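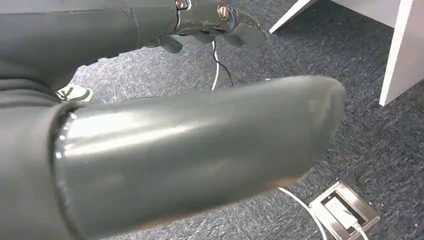

Tennant Street Workshop > Notebook > Natural dyes

Monday, November 18, 2019
by the dye bench

Filed under: wool, madder, things simmering

Third madder batch of the fall and I finally have a red I'd put on a sweater! Writing it up now while the yarn is still on the rack, because the last time I left it a week I couldn't read my own sticky notes (was it seven percent or seventeen? The skein wasn't telling).

So, the yarn. All of this is the Hetow worsted, the undyed one in the big cone, wound off into skeins and weighed before they went anywhere near water. 154 grams total for this batch. I tied each skein in four places with loose figure eights and I'm going to keep nagging all of you about the loose part, me included. One of the October skeins had ties so tight it came out with little pale bands at each one. Pretty, kind of, but not what I was after.

Scour: warm water, a squirt of the plain dish soap, an hour of sitting. The water came out yellower than I expected for a cone that's sold as clean. I did a second scour on the two heaviest skeins and I think I'll do that for everything from now on.

Mordant was alum at 15 percent of dry weight, plus a little cream of tartar. Brought it up slowly, held it an hour, then turned off the plate and let it all cool in the pot overnight. I used to pull the yarn straight out and rinse. Leaving it in costs me nothing except a pot, and the color this time is much more even, so I'm sold (could also be the second scour, I know, I changed two things at once, bad habit).

Now the madder. Ground root, the bag from Nudeo, equal weight to the yarn. Soaked it in tap water the night before and poured it in, grounds and all, inside a stocking so I'm not picking root bits out of wool until February. Our water is hard enough that I skipped the chalk. The October batch had chalk and went brick colored, and I have a feeling that was heat more than chalk, but I wanted to see it without.

Heat is the whole game, I'm more and more convinced. I brought the bath up to 55 C and parked it there for two hours - no higher, lid on, me hovering with the thermometer like it was a baby bottle. Both earlier batches got away from me and hit a simmer while I was answering the phone, and both went brown-orange. This one stayed down and it's a true red, a bit toward tomato where it's thin and deeper where the yarn doubles over at the ties. I love it. I've walked past the rack way too many times today.

The Ullex hot plate is not great at holding low. The dial's lowest mark overshoots and then it clicks off for ages, so I ended up nudging it on and off by hand. A big pot helps, since all that water evens out the swings. If anyone wants to try this with the small enamel pot, stay with it.

Rinse was boring in a good way. Cooled in the bath until I could put my hands in, squeezed (no wringing!), then three rinses. The third was faintly pink and I called it done.

Second dip: I put one undyed mordanted skein into the leftover bath the next morning, same temperature, left it three hours. Soft coral, very even. There was still color in the bath after that, so it's in the lidded bucket, labeled, please don't dump it.

Swatches are pinned on card 2169, next to the October ones, and the difference is kind of shocking side by side. I cut one strand from each to tape in the window for a light test. Half of each is under foil so we'll have something to compare with.

To do:
- rub test on white cotton once the skeins are fully dry
- another batch, same everything, but a single scour, to find out which change mattered
- try a pinch of chalk at low heat
- order more alum, the tub is down to the corners
- a tiny iron dip on the coral, one short length only, iron kept FAR away from the good pot

The stocking is drying over the sink and still dripping red, so put a rag under it if you need the counter.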